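Why small things need a tray

Small things get lost easily. A bead rolls off a table, a brick slides under a chair, and a bottle top ends up in someone's shoe. A tray helps because it has a rim, the raised edge that runs all the way round. When something rolls, the rim stops it.

To tidy a tray, pick things up one at a time. Put toys with toys -- and keep plugs and adapters away from them, as a grown-up should put those away. A model made of little bricks needs holding on both sides.

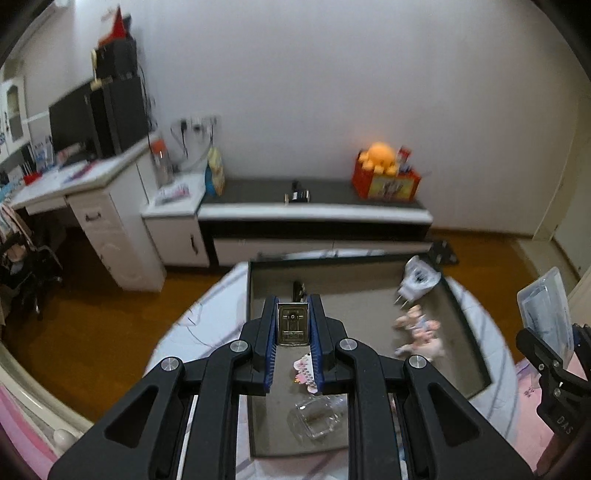
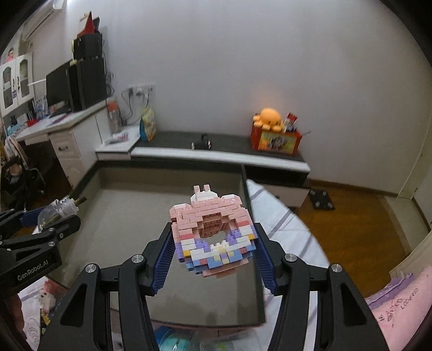
Arnaud wrote to us that a shallow tray is best, as you can reach everything without knocking the rest over. Bastum prefers a deep one for bricks.

Clear boxes are good for the smallest pieces. You can see what is inside with the lid shut. Wipe the tray with a dry cloth before you put things back.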